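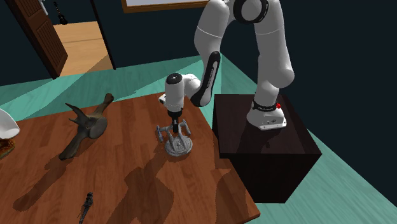
## 4 Fitting and levelling the benchtop

This section covers the Nalleck 15 workbench from the point where the underframe has been assembled and the cross rails are tight. If the rails can still be turned by hand, go back to section 3.

You will need:

- the hex key from the hardware bag (bag C)
- a spirit level at least 600 mm long
- a 13 mm open-ended spanner
- a tape measure
- a pencil
- a second person for steps 3 to 5

### 4.1 Before you start

Leave the top flat and unwrapped in the room where it will be used for 2 days. Timber moves with humidity, and a top brought straight in from a cold garage or a delivery truck can cup slightly once it warms up. Store it on three battens, evenly spaced, with air on both faces. Do not lean it against a wall.

**Note:** Tops supplied after August have the fixing slots already cut. Earlier tops have round pilot holes and need the slotted brackets sold as a separate kit (Prollance bracket set, short). The two types cannot be mixed on one bench.

### 4.2 Placing the top

1. Measure the underframe across both diagonals at the upper rail. The two readings should agree within 2 mm. If they do not, loosen the four corner bolts by half a turn, push the longer diagonal in and retighten.
2. Fit the felt washers over the bracket studs, thick side up.
3. With one person at each end, lift the top over the underframe and lower it onto the washers. Keep fingers clear of the rails.
4. Slide the top until the overhang is equal at both ends. The front overhang should be 50 mm. The rear edge sits flush with the back rail.
5. Check from underneath that every stud is near the middle of its slot. Mark any that are not.
6. Fit the flat washers and nuts finger tight, working from the centre brackets out to the corners.
7. Tighten each nut a quarter turn with the spanner. Stop there.

**Caution:** The top must be able to move across its width. Overtightened nuts will hold the timber still and it may split along a glue line in the first dry winter. Splits of this kind are not covered by the warranty.

### 4.3 Levelling

The feet adjust by up to 15 mm. Where the floor falls more than this over the length of the bench, pack the low end with a solid pad under each foot. Do not use folded cardboard or offcuts of carpet.

1. Put the bench in its final position. If it stands next to a cabinet or other fixed item, leave enough of a gap to get the spanner onto the locknuts.
2. Wind all four feet fully in, then out by two turns.
3. Set the level along the front edge and adjust the lower of the two front feet until the bubble is centred.
4. Repeat along the rear edge.
5. Set the level across the top at each end, front to back. Adjust the rear feet only.
6. Press down on each corner in turn. If the bench rocks, lower the foot that lifts until it just takes weight.
7. Hold each foot with one spanner and run the locknut up against the leg.

Recheck the level after a week of use. Concrete floors rarely need a second adjustment. Timber floors often do, mainly where the bench crosses a joist line.

### 4.4 Load

| Condition | Maximum load |
|---|---|
| Spread evenly over the top, feet on a solid floor | 1,975 N |
| Single item, centred between the legs | half the above |
| Front overhang, any point | light tools only |

Heavy equipment with its own vibration should stand on a separate base beside the bench. The top will carry the weight of most small machines, but the vibration works the bracket nuts loose and marks the finish.

**Caution:** Do not sit or stand on the front overhang.

### 4.5 Finishing the surface

Tops leave Plumport with one thin coat of hardwax oil. This is enough for handling and shipping but not for daily use. Apply two further coats before the bench goes into service.

1. Wipe the top with a dry cloth. Do not use water at this stage.
2. Rub down with 240 grit paper, along the grain, until the surface feels even.
3. Vacuum the dust, including from the edge rebate.
4. Apply the oil with a white pad, thinly. Geum clear and Geum matt are both suitable. Tinted oils will show a lap line unless the whole top is done in one pass.
5. Remove any excess with a clean cloth before it turns tacky.
6. Allow to dry overnight with the windows open, then repeat from step 2 using 320 grit.

Coat the underside at the same time if you can reach it. An uncoated underside takes up moisture faster than the face - this is the usual cause of a top that lifts at the front edge.

**Warning:** Oily cloths can catch fire on their own. Lay them flat outdoors to dry, or soak them in water and put them in a sealed metal tin before disposal.

### 4.6 Fault table

| Fault | Likely cause | Action |
|---|---|---|
| Top creaks when leaned on | Felt washer missing or upside down | Remove nut, lift the corner, refit |
| Bench rocks after levelling | Locknut pulled the foot up | Hold the foot while tightening |
| Grey marks near a bracket | Metal touching damp timber | Dry, sand lightly, re-oil |
| Stud hard against end of slot | Top not centred | Loosen all nuts, repeat 4.2 from step 4 |

Section revised 03/01/2022. Text: Marisa Gatti. Checked: Milan Van Rooij. Drawer unit and rear rail are covered in section 5.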